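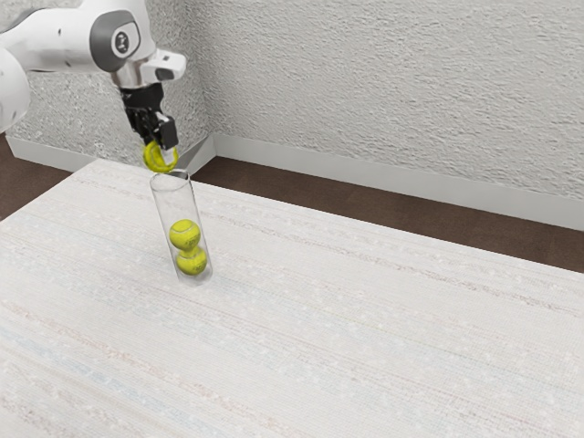

Chapter 8
Pricing and Scheduling the Mowing Round

By now you can sharpen a blade, edge a path and tell couch from kikuyu without getting down on your knees. None of this will pay your rent. Plenty of people who cut grass beautifully go broke doing it, usually in February, when everything is growing and they are too busy to send an invoice.

This chapter deals with the round: the list of properties you visit, the order you visit them in, and what you charge when you get there. It is the least photogenic part of the trade and the part most learners try to skip. Please don't, as the assessment at the end of the unit is mostly sums.

What you will cover

Working out an hourly cost for yourself and your gear
Quoting by site visit
Grouping jobs by street and suburb
Adjusting the round between summer and winter
Raising a price without losing the customer (or your nerve)

8.1 The trouble with the going rate

Ask a new operator how they set their prices and you will hear that they rang three competitors and went a bit under the cheapest. The cheapest, of course, had done the same thing to somebody else. Follow the chain back far enough and you arrive at a teenager with his father's mower and his father's petrol.

Your own costs are a better place to start. Our running example is Horau Lawns, a one-person business in the town of Andbridge with 80 regular customers. Over a year, fuel, blades, line, servicing and tip fees come to $3450. Insurance, the ute and the phone are counted separately, and we will get to them in 8.3, where the news does not improve.
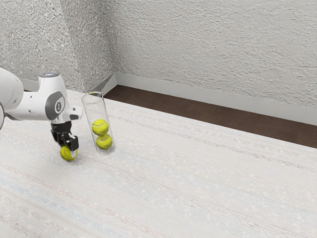 Notice that the $3450 has nothing to do with how hard anyone worked. A customer who is a long drive from the others burns fuel before a single blade of grass is cut, and she pays the same as the customer next door to the depot. When Horau put its jobs on a map, 12 of them were in Kolura, on the far side of the river, scattered across the whole fortnight. The owner had been crossing the bridge most mornings and blaming the traffic.

The fix was dull. All the Kolura lawns went onto one run, the customers were told by letter, and two of them complained. One wanted her lawn done before bridge club. She was moved to the top of the run and has been perfectly pleasant ever since.

Before you read on

Take a sheet of paper and write down every trip you made for work last week, including the one back to the shop for the trimmer line you forgot. Mark the trips a customer paid for. Keep the sheet handy for the exercise in 8.2, and resist the urge to tidy it up first. Learners who have no round yet can use the Sung Street job list in the appendix, which is untidy enough for everyone.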